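4.2 The sorting cell and the work around it

The second site in the study was the returns area at Woselside, a distributor of small household and office goods. Returned items reach the area in mixed cartons. Before the change, each carton was emptied by hand on to a bench, and the person at the bench checked every item against the returns slip, decided where it should go and put it in a bin. The job was graded as light work, but in interviews the staff described it as tiring, mainly for the neck and the hands. A full shift at the bench was unusual, and most people swapped to packing after the morning break.

The firm bought the control software from Honadix and had the cell set up in one corner of the area, next to the existing bench. It uses two arms working over a long, narrow belt (Figure 3). The task given to the cell is a narrow one. It moves items whose destination has already been decided, and it leaves the checking of slips and the judging of damage to the staff. Items that the cell can't grip are sent back to the bench.

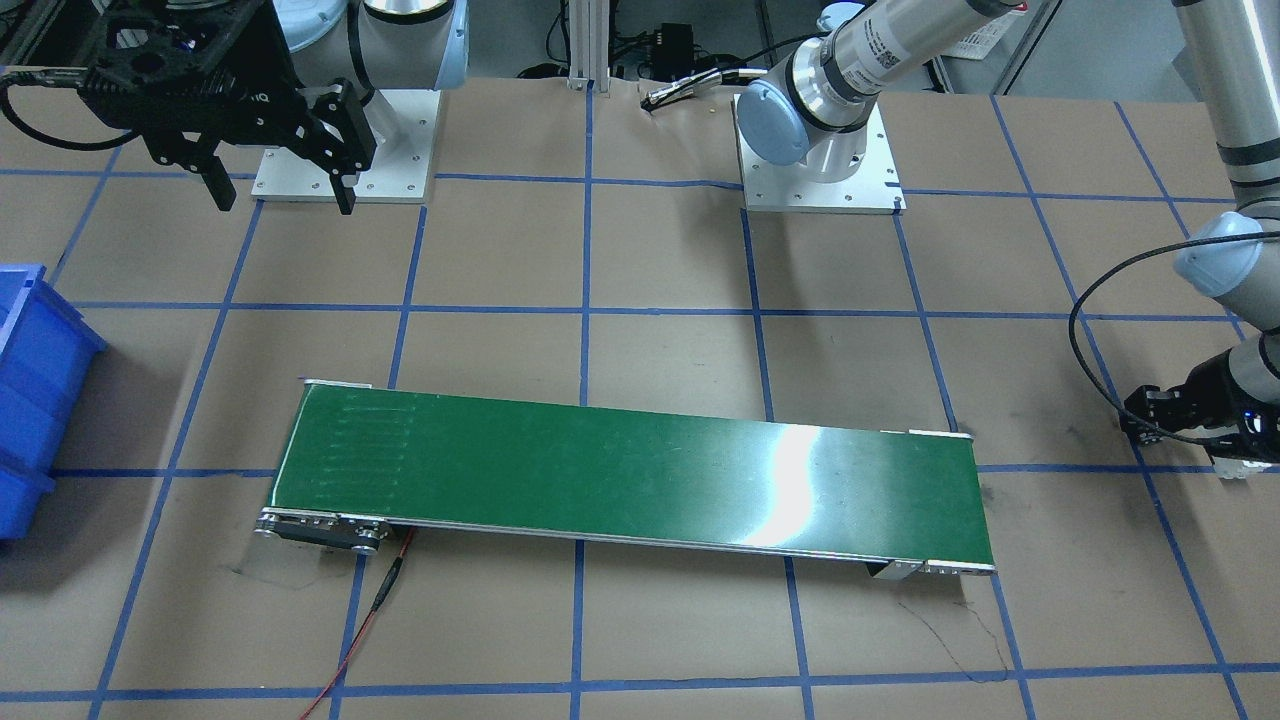

Figure 3. The two-arm cell at Woselside, with the belt between the arms and the storage bins at the far left.

The floor grid of blue tape matters to the people as much as to the set-up. Staff refer to its squares when they talk to each other about the cell, and the squares have come into the handover notes as well ("keep the two front squares clear"). None of the training material mentions this use. It grew up on the shift, and by the time of our second visit new starters were being taught it by their colleagues.

We logged 416 requests for help from the cell during the observation period. Of these, 251 were dealt with by the person nearest to it, without calling the technician. The usual reasons were an item lying at an awkward angle, an item too flat to pick up, and packaging that had come open. Such requests were short, but they broke into other work. Several members of staff said that they found it hard to settle to the slips when they knew they might be called at any moment. One put it this way: "At the old bench I was slow or fast and that was up to me. Now I'm listening out for it all the time."

Managers and staff gave different accounts of what these requests were. Managers spoke of them as faults, and expected them to become fewer. Staff spoke of them as part of the job and wanted them written into it, with time allowed. At the end of the study the job description still listed only checking, recording and bench sorting. This agrees with Mac Carthaigh's account of minding work in bottling plants, where looking after a machine was treated as something done in the gaps between other duties.

The physical side of the work also changed. Staff reached and twisted less, and fewer of them reported sore wrists at the end of a shift. They stood still for longer, however, and the first complaints about sore feet came within a few weeks. Woselside bought mats for the bench in August. The position of the cell could not easily be altered, as each arm is bolted down through its own base plate, so changes of this kind were made on the human side of the area.

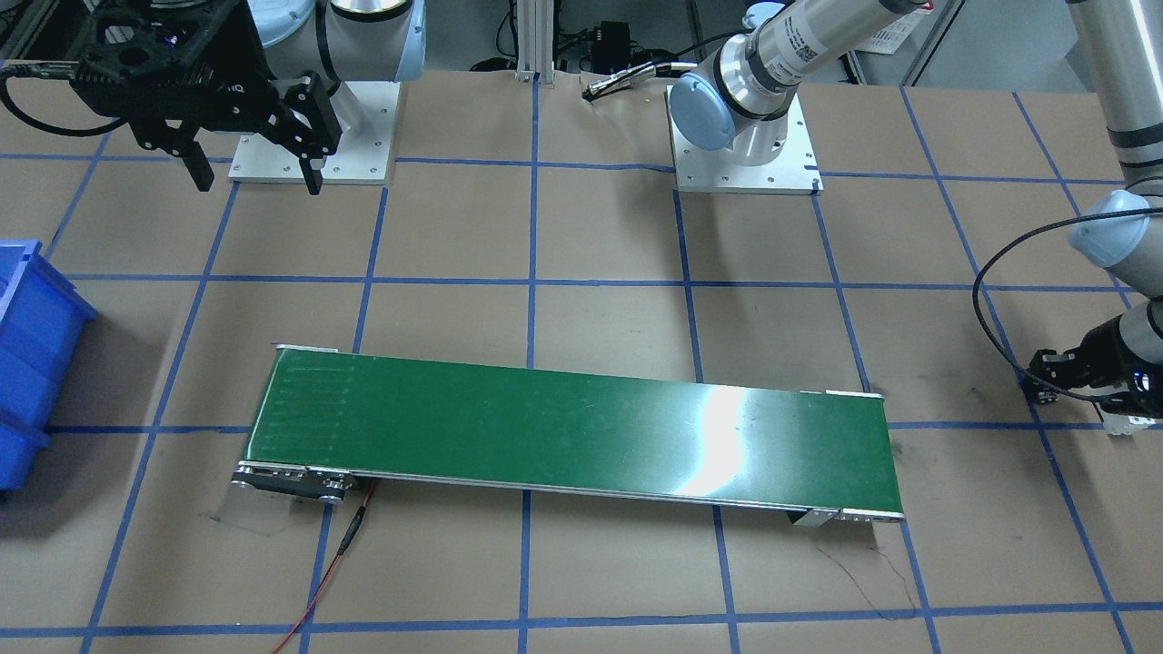

Returns and Workplace Technology Group, Department of Work and Organisation

Trust in the cell was uneven and depended on what people had seen it do. Those who had spent time with the technician while the grip settings were being changed were willing to turn their backs on it. Those who had joined later tended to watch the grippers and to wait until both arms had stopped before going near the belt, even to clear a carton that was well out of reach. The written rule was the same for both groups.

Pay and hours did not change during the study. The number of people on each shift also stayed the same, although some 400 more items a day were passing through the area by the end. Staff were aware of this figure, which was shown on a board by the door, and it came up in nearly every interview. Their view was that the extra items had brought extra slips, and that the slips were still done by hand.

At Jeletti, the third site, the order of events was different. Jobs were rewritten before any equipment arrived, and the staff had a say in where it would stand. We turn to that site in Section 4.3.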